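Is a simulator OK for an open day demo, or will people feel cheated?

Asked 12/23/20

Our makerspace has a robotics open day coming up and I somehow said yes to doing the robot bit. The real arm is a Bredden and it's away for repair until after the event. What I do have is the simulated version running in Farer, wrist view on the big screen: gripper, beige tabletop, white block to go and get.

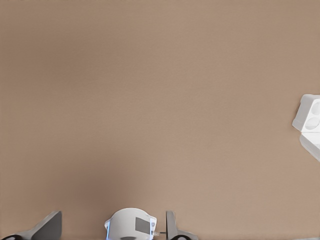
My worry is that people will drive 2 towns over to see a robot and get what looks like a very slow video game with no score. We had 171 through the door last August and they were not a patient crowd. Do I go ahead, or swap it for a talk?

Vimala Naidu

3 answers

Bangera
Go ahead. I've sat through the talk version of this at three different open days and I'd take the slow video game. Say "simulation" in big letters on the sign so you don't have to say it 300 times. Then let visitors drive. Hand a ten-year-old the controller and no one over 40 will get near it again. Put a second window up with a view from the side if Farer lets you, since the wrist view on its own confuses people and they can't tell how high the gripper is.

Jorkix
What they said, plus have a reset key. Blocks get shoved off tables. Also test it on the actual projector, ours turned a beige table and a white block into one large glowing rectangle.

guest700
just rent a real one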